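Home > Kitchen > Textiles > Reviews

Filed under: cloths and tea towels

Udix kitchen cloth, the olive green one. Had mine since August, used most days. Soaks up a spill fast, dries glasses without fluff. Creases like mad though – never seen an iron in my house and it shows.

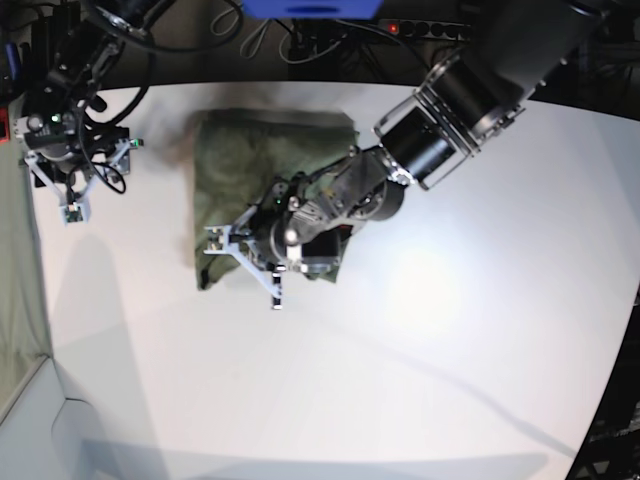

Washed at 40 so far, colour has held. Shrank a bit the first time, then stopped. Hem is fine, one lose thread. Bit thin for hot pans, use somthing else. Would buy again – the green hides tea stains better than my old white ones did.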